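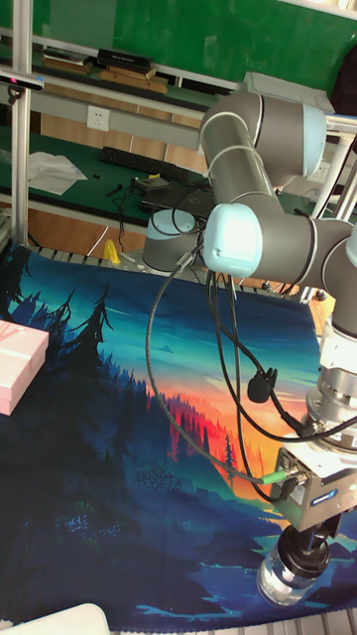 Jar pick on the tree mat, left bench arm, open day.

August, writing this up at 4:40 pm with my shoes off

Open day done! I'll get this down while I still remember which run was which, and whoever has the bench next can add their bits underneath.

We ran two demos off the one arm, same as the plan on the whiteboard. Jar first (pick it up off the mat, carry it across, set it down, go home), then the slow wave for the little kids, which I thought was a bit naff when we planned it and which was easily the most popular thing in the room. The door clicker said 862 by closing. I'd printed 85 of the handouts, so that was a bad guess on my part, and the Rundanus people next door very kindly let us use their copier till it ran out of toner.

Jar settings, for the record. Grip force at 3 on the Clekeck panel, which is lower than we had it in practice. At 5 it held fine but made a horrid little creak on the glass and I didn't fancy that with a crowd leaning in. Speed was capped at the demo profile all day. Put-down height needed a nudge after lunch, the jar was landing with a clunk. I raised it a hair and saved it as a new waypoint, so please don't go back to the old file. The new one is called openday_b.

The tree mat was a good call. Last year we had bare tabletop and everyone's phone photos came out grey, and this time people kept stopping for the sunset before they'd even noticed the arm. Lots of "where'd you get the mat?" and I had no answer for them. If anyone remembers, write it here.

Questions I got over and over: how much does it cost, can it open the jar, will it take my job, can it make a coffee. No to the jar lid, not with this gripper and one arm. I'd quite like to try it with the jar held in the Fondano vise though, and a couple of teenagers got properly stuck into arguing how you'd know when to stop twisting. Best chat of the day.

One protective stop, mid-morning, on the swing back to home. I think the cable loop is too generous and it tugs when the wrist comes around. I re-dressed it a bit and we had no more stops, but it still hangs in big arcs across the front and I don't love it. Wants a proper sleeve, or at least a tie closer to the elbow. I've asked Ojeda for a quote on the sleeve and they reckon a fortnight.

The cycle counter rolled past 2000 during the last half hour and I made everybody clap, sorry to the visitors who had no idea why.

Still to do:
copy openday_b to the shared drive
wipe down the jar, it's been handled by half the city
give Rundanus a new toner
put the speed cap back to normal before anyone times anything
find the other lid, I'm sure we had a spare

Leaving the mat down for now, the school group wants the same demo and I can't face lining it up again.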